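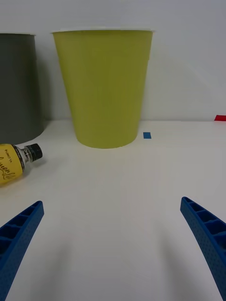

Lohnt es sich, die alten Ceno-Notebooks jetzt gegen die neue Baureihe zu tauschen?

Vorerst bleiben sie, mit frischem Akku und mehr Speicher.

**5. November 2021**

Datenblatt der neuen Serie gelesen. Angeblich doppelte Akkulaufzeit, gemessen natürlich bei halber Helligkeit und ohne WLAN. Glaube ich erst, wenn ein Gerät bei uns am Netzteil vorbei einen Arbeitstag übersteht.

Eigene Messung am Leihgerät von Berker:

- Vollständiger Build von Grultcombe: 427 s
- Derselbe Build auf dem alten Ceno (seit Juni mit neuer SSD): 480 s
- Differenz: 53 s

Dafür gibt man kein Jahresbudget aus. Beim zweiten Durchlauf wurde der Lüfter nach 4 Minuten laut, beim alten übrigens auch - da hat sich also wenig getan. Nur 2 USB-Anschlüsse, der Rest geht wieder über Adapter.

Khurana bietet Rabatt bei Sammelbestellung. Kenne ich, letztes Mal kam die Hälfte mit falschem Tastaturlayout.

Offen: Messung im Akkubetrieb, externer Monitor am Dock (flackert beim alten nach dem Aufwachen, Ursache unklar). Wer das Leihgerät nimmt, bitte Energieprofil auf Standard lassen, sonst sind die Werte nicht vergleichbar.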